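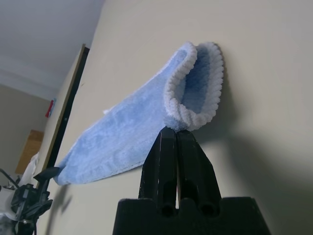
Standeck Boards > Manipulation > Good practice

Written rules for a two-arm towel bench: how strict is too strict?

ploverjan
OK so I've been put in charge of writing down our bench rules, which up to now lived in people's heads (mostly mine, and I forget things). We do cloth handling, mainly towels, two arms over one table with a person close by. We recorded 1,732 runs through June and kept 1,244 of them. When I went through the rejects, a whole lot came down to setup stuff and nothing to do with the policy. Table nudged, cable tugged, cloth put down any old way. Drove me nuts!

So this is my draft. Please tear into it before I tape it to the wall.

1. Table supports line up with the red tape on the floor. Check before the first run and again whenever somebody has leaned on the table, and I do mean every time.

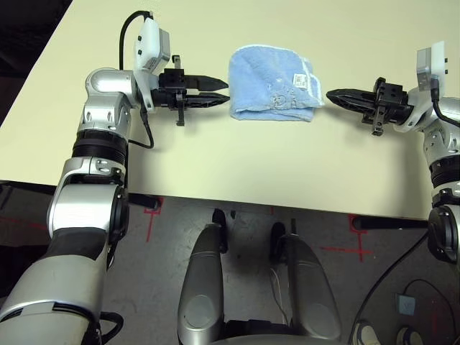

2. Camera brackets on both wrists get a wiggle test with the arms powered down. If anything moves, stop and recalibrate, no "it's probably fine."

3. Cables need slack at full reach. Walk the arms slowly through the whole range before you call it good.

4. Same starting fold for a given batch, and write down which way the care label faces. If you change the fold, start a new batch.

5. Hands stay off the table while the arms are live. Want to fix the towel? Pause, wait for the stop light, then reach in.

6. One operator calls start and stop. Everybody else stays behind them and keeps quiet.

7. Break after 24 minutes. I picked that after watching myself get sloppy, so it's not science.

Where I'm really stuck is number 4. What would you do?

mossgate_lou
Number 4 is too strict for me. If every towel starts out the same way, you end up with a robot that's great at exactly one towel. We let people toss the cloth down however they want and just log it. Yes, the reject rate goes up. I'd still take that over a spotless set that falls apart the minute a customer's laundry shows up.

Also, where's the emergency stop in all this? I'd have that as rule one, in big letters.

ploverjan
Ugh, you're right about the stop button. It's on a different sheet, and that's a dumb place for it. Moving it to the top tonight.

On the fold, I don't mean one fold forever. I mean one per batch so I can tell what changed. If someone flips the label around halfway through, I can't sort anything out later.

tarnrunner
I'm with ploverjan on batches. We used to mix everything in Komesetti and it was a mess to untangle. Vary as much as you like, but vary it on purpose and write it down.

I'd fight you on number 6 though. Anybody in the room should be allowed to call stop. Start is one person, stop is everyone. I'd never sign off on a sheet that says otherwise, and my old boss at Markero would've torn it off the wall.

ploverjan
Yep, bad wording on my part, and thanks for catching it. Fixed: one person calls start, anyone calls stop, and no arguing about it until the arms are still.

Here's another one I'm chewing on, gripper state. I want it in writing that before either arm goes for the cloth, the operator says out loud what each gripper is doing. Left closed over the towel, right open across from it, like that. It feels silly for the first hour and then it's just habit. I've had people start a run convinced both were open.

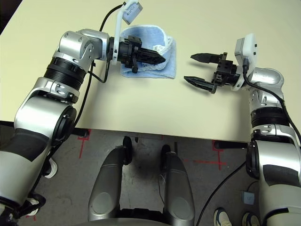

Barnabás Kun
Calling it out loud is fine for training new people, but I wouldn't make it a rule. Rules that depend on talking get dropped by the second coffee. Put the gripper state on the screen and block the start if it doesn't match the plan. I did that on the Tănase bench and the wrong starts went away.

mossgate_lou
Screens get ignored too, Barnabás. People click through anything.

Barnabás Kun
They can't click through a start that won't start. A warning box, sure, they'll close that without reading it. I'm talking about a lockout.

tarnrunner
Do both? Talk for the first 2 shifts, lockout always. And put closed shoes on the sheet while you're at it, plus nobody steps over a cable.

ploverjan
Both it is, and I'm stealing the shoes and cable lines, thank you! I still don't agree with Lou about tossing towels down. Lou, if you've got a copy of your log sheet I'd love to see which columns you use. I'll post the new draft once I've redone the top half.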